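Home Openings About Harkarwood Contact

Part-Time Parts Clerk – Used Office Equipment

Harkarwood is hiring a part-time parts clerk for its Ogbonna warehouse. The job is 30 hours a week and starts in September. You will keep the stock list, which stands at 3,918 lines, and pack orders for repair shops.

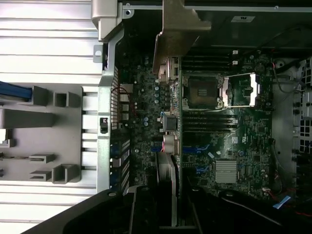 You will report to the stockroom lead and share a desk with 2 other clerks. Most of the work is on your feet – bring decent shoes.

We ask for:
- a high school diploma or equivalent
- steady typing and clear handwriting
- able to lift a full carton

Experience with the Varken stock program helps but we will train you. Parking is free in the Zandent lot.

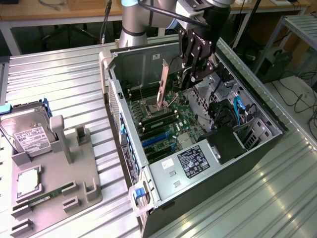 Desktop computer on its side with the motherboard showing.

To apply, send a resume and the names of three references to the front office. Interviews are held after 3 p.m.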